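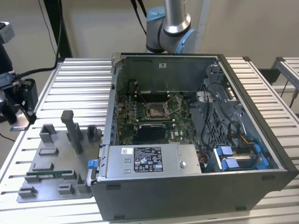
Wann beginnt die Nutzungsdauer eines Anlageguts?

Die planmäßige Abschreibung setzt mit dem Monat der Anschaffung oder Herstellung ein. Ein Wirtschaftsgut gilt als angeschafft, sobald der Erwerber die wirtschaftliche Verfügungsmacht erlangt hat; der Zeitpunkt der Zahlung ist hierfür unerheblich.

Grundlagen des externen Rechnungswesens
Skript zu Einheit 4: Sachanlagen und planmäßige Abschreibung
Stand: Februar 2025
Lehrveranstaltungsleitung: Tarmo Lill
Übungsbetrieb: Oi-ling Tam, Aivar Zariņš

4.1 Zuordnung zum Anlagevermögen

Nach § 247 Abs. 2 HGB sind beim Anlagevermögen nur die Gegenstände auszuweisen, die bestimmt sind, dauernd dem Geschäftsbetrieb zu dienen. Maßgeblich ist die Zweckbestimmung im einzelnen Unternehmen. Ein Rechner, den ein Händler zum Verkauf vorhält, gehört zum Umlaufvermögen; derselbe Rechner im Büro der Buchhaltung ist Betriebs- und Geschäftsausstattung. Ändert sich die Zweckbestimmung, so ist umzugliedern.

4.2 Anschaffungskosten

Zu den Anschaffungskosten zählen nach § 255 Abs. 1 HGB die Aufwendungen, die geleistet werden, um einen Vermögensgegenstand zu erwerben und ihn in einen betriebsbereiten Zustand zu versetzen, soweit sie ihm einzeln zugeordnet werden können. Anschaffungsnebenkosten und nachträgliche Anschaffungskosten sind einzubeziehen, einzeln zurechenbare Preisminderungen abzusetzen. Die abziehbare Vorsteuer bleibt außer Ansatz. Finanzierungskosten gehören grundsätzlich nicht zu den Anschaffungskosten – ein in den Übungen wiederkehrender Fehler.

4.3 Planmäßige Abschreibung

Bei Vermögensgegenständen des Anlagevermögens, deren Nutzung zeitlich begrenzt ist, sind die Anschaffungs- oder Herstellungskosten um planmäßige Abschreibungen zu vermindern (§ 253 Abs. 3 HGB). Der Plan muss die Kosten auf die Geschäftsjahre verteilen, in denen der Gegenstand voraussichtlich genutzt werden kann. In dieser Einheit werden die lineare Abschreibung und die Leistungsabschreibung behandelt. Die degressive Methode folgt in Einheit 5.

Lineare Abschreibung: Jahresbetrag = Anschaffungskosten / Nutzungsdauer in Jahren
Leistungsabschreibung: Jahresbetrag = Anschaffungskosten x Jahresleistung / Gesamtleistung

Ein voraussichtlicher Restwert wird nur berücksichtigt, wenn er wesentlich ist.

4.4 Beispiel

Die Kadia GmbH erwirbt im September eine Verpackungsanlage von der Navickas GmbH. Das Geschäftsjahr entspricht dem Kalenderjahr. Der Nettopreis beträgt 386 TEUR, für Fracht und Montage fallen netto weitere 40 TEUR an. Die Nutzungsdauer wird auf 12 Jahre geschätzt. Ein Restwert ist nicht anzusetzen.

Anschaffungskosten: 426 TEUR
Jährliche Abschreibung: 35,5 TEUR
Abschreibung im Zugangsjahr (vier Monate): 11,83 TEUR

Die Buchung im Zugangsjahr lautet: Abschreibungen auf Sachanlagen an Technische Anlagen und Maschinen.

4.5 Außerplanmäßige Abschreibung

Bei voraussichtlich dauernder Wertminderung ist auf den niedrigeren beizulegenden Wert abzuschreiben. Entfallen die Gründe später, besteht ein Zuschreibungsgebot nach § 253 Abs. 5 HGB. Obergrenze sind die fortgeführten Anschaffungskosten. Für einen entgeltlich erworbenen Geschäfts- oder Firmenwert gilt abweichend, dass der niedrigere Wertansatz beizubehalten ist.

4.6 Aufgaben zur Vorbereitung

Aufgabe 1. Die Akeo AG hat ein Fahrzeug mit einer geschätzten Gesamtleistung von 300 Tsd. km angeschafft. Stellen Sie den Abschreibungsplan nach Leistung auf. Die Kilometerstände sind dem Übungsblatt zu entnehmen.

Aufgabe 2. Erläutern Sie, weshalb unbebaute Grundstücke in der Regel nicht planmäßig abgeschrieben werden.

Die Lösungen sind vor der Übung schriftlich bei Oi-ling Tam einzureichen.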